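Cocco went outdoors! After a whole winter of driving laps of my garage, he finally got the park in Wendton. Bushra Hayat brought the spare battery and I brought the laptop and far too many zip ties. We set him to hold a straight line for 200 yards and I walked behind grinning like a kid.

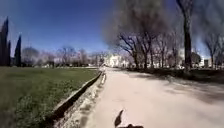 Cocco's view of the long sandy path, cypresses off to the left.

I love how low everything looks from up there on the mast -- well, "mast," it's a 30 inch broom handle. The tree shadows worried me, so tonight I want to go through the log and see what the path finder made of them. Bushra thinks the curb is the best guide we have. I think she's right and I'm going to rewrite that bit.

Then the bricks. I've wanted to try him on bricks ever since we bolted on the new wheels.

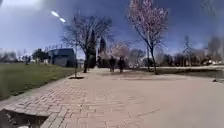

I set the speed limit at 7 on the dial for paving and left the rest of the settings alone. Next job is softer mounts, and Bushra has a box of rubber feet at her place. Must charge both packs before bed!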